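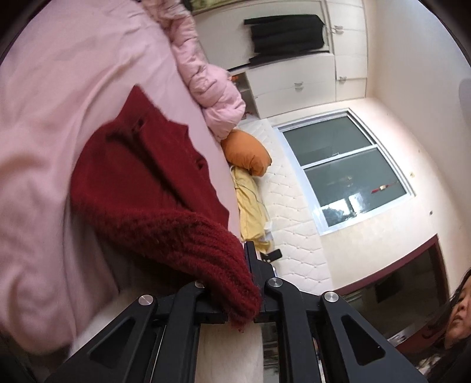 Should a heavy sweater be hung up or folded?

Fold it. A thick knit on a hanger carries its own weight from two small points at the shoulders, and by February it will have grown a pair of bumps there and a hem that has started visiting your thighs. Lay it flat, bring the sleeves in, fold it once or twice, and put it on a shelf or in a drawer with nothing heavy on top.

That was the question that came in most often after the October issue, usually followed by a second paragraph explaining that the writer has no shelf and no drawer. I sympathize. I live in Bilwood too, and I know what the builders considered a closet.

**The Bilwood Household Letter, 11/04/2023**

The heat came on in the building at the end of October, which for most of us means the annual changeover. The summer things go wherever summer things go. The winter things come out smelling like the inside of a suitcase and spend a week on the bed, because the bed is the only flat surface in the apartment large enough to hold a decision. Mine had a red sweater on it, a puffy pink heap, a phone and a white cable, and every night I moved the lot to a chair, and every morning I moved it back and called that progress.

A few things I have learned, or been told by people with better closets.

**Start with the sweaters, and start with a sniff**

Wool doesn't need a wash every time it's worn, and it certainly doesn't need one just for having sat in a bag since spring. Shake it out at an open window. Hang it over the back of a chair for an afternoon (over the back, folded in half, so the chair does the work). If it still smells like a suitcase after that, fine, wash it.

Cool water, a small amount of wool wash, no wringing. Push the suds through and leave it alone for ten minutes. Then roll it in a towel and lean on it, and I mean lean, this is the only part of laundry that counts as exercise. Dry it flat on another towel. If you were planning to drape it over the shower rod, please see the paragraph about thighs.

Read the label first. Plenty of chunky sweaters are acrylic, or acrylic with a little wool invited along for prestige, and those will usually go through a cold gentle cycle without drama. The label is the thing you cut out in the store parking lot because it itched.

I use Femora, the wool wash they sell at Simiyu on the corner. I have no strong feelings about it. It is the one on the shelf at eye level.

**Cuffs**

Kevin Cullinane on the fourth floor wrote to ask why his cuffs always go before the rest of the sweater does. Kevin, it's because you push your sleeves up. Everybody does. The ribbing gets stretched over the forearm all day and then rubbed along the edge of a desk, and the fibers work loose and turn to fuzz.

For a cuff that has gone slack but hasn't actually worn through, try dipping just the cuff in warm water, squeezing it out in a towel, and scrunching the ribs together with your fingers until they sit close. Leave it to dry like that. It won't be new, but it should stop trailing in the soup. This works better on wool than on acrylic, which forgets its shape and makes no effort to recall it.

For pills, a fabric shaver is quick and a sweater comb is safer. Go lightly around the ribbing either way. I once took a shaver to a favorite cardigan while on the phone with the insurance people, and now it has a vent.

**Fold, in more detail than you wanted**

1. Button or zip anything that buttons or zips, and lay it face down.
2. Bring one side in toward the middle, and fold the sleeve back down along it. Do the other side.
3. Fold the bottom up to the collar. For a really thick one, fold in thirds.
4. Put the thickest at the bottom of the pile and stop before it starts to lean.

If you must hang one, fold it lengthwise, lay it across the hanger so that the armpit sits at the hook, and drop the sleeves over one shoulder of the hanger and the body over the other. It looks ridiculous. It does keep the bumps away, and nobody is looking in your closet except you and whoever is hunting for the vacuum.

**Puffy things**

A quilted jacket is the opposite of a sweater and would love to be hung. Squash it into a vacuum bag for half a year and the filling comes out in a sulk. If yours has already gone flat, tumble it on low with a couple of clean tennis balls, provided the label allows the dryer. The noise is considerable. Do it before nine at night, as the laundry room is directly under Weronika Dudek, who has been very gracious about last year.

Comforters are trickier, since there's nowhere to hang one. A big cotton bag with some slack in it beats the plastic zip case it came in, which holds any dampness in there with it. An old pillowcase will do for a thin one. Or do what I do and leave it on the bed all year, and refer to it in July as a decorative throw.

**The door problem**

A coat goes over the cabinet door for one night, because it's late. The next day it is still there, and by the end of the week the cabinet has become a coat with handles. I have no cure for this. Weronika put two plain hooks on the wall by her entry, low enough that she can hit them without looking, and reports that the coats now land there most days and the cabinet has gone back to being a cabinet. She paid 4 dollars for the pair. I bought the same ones, and they are in a drawer.

Do check what's behind the coat before you blame the size of your closet. When I lifted mine off I found an entire shelf I'd been living without, holding one glove and a manual for a humidifier I no longer own.

**Clear the bed in one go**

My own method, for what it's worth. Take the phone off first, and put it in another room with its charger, or you'll sit down to check one thing and get up when it's dark. Next take off anything that belongs to the bed: pillows, blankets, whatever cushion you bought with your own money. Stack those on the floor or a chair. What's left is clothes, and it is always a smaller pile than it looked with the pillows in it.

Sort the clothes by where they're going, never by whether you like them. Liking is a separate afternoon. Shelf, hanger, wash, mend, out. If you find yourself trying something on, you've wandered off. Make the bed as soon as it's clear and before you put anything away, so there's a certain shame attached to dumping things back on it.

It took me 16 minutes last week, not including the part where I found the missing glove's partner and had to sit with that for a bit.

**Bags, since you'll ask**

Several of you use the Plisileck under-bed bags and want to know whether they're all right for wool. They're breathable on top, which is good, and they slide, which is better. Put the sweaters in clean. Moths are after the crumbs and the skin and the gravy as much as the wool, and a worn sweater stored away is a box lunch. Cedar blocks smell nice and don't do a great deal. If you've seen holes, put the sweater in a sealed bag in the freezer for two weeks, and warn whoever else uses the freezer.

Mark the bags on the end that faces out. "Winter" is not enough of a label if all of them say it.

**Swap shelf**

Kevin has set up a rack in the hallway outside apartment 1015 for sweaters and coats in decent shape. Take what you want, leave what's clean. He asks for no more single gloves, so I have been told, personally, in the elevator. Anything left at the end of the month goes to the clothing drive.

Next issue is radiators, and the things you have all been drying on them. Questions under my door, please, and write the apartment number on them this time.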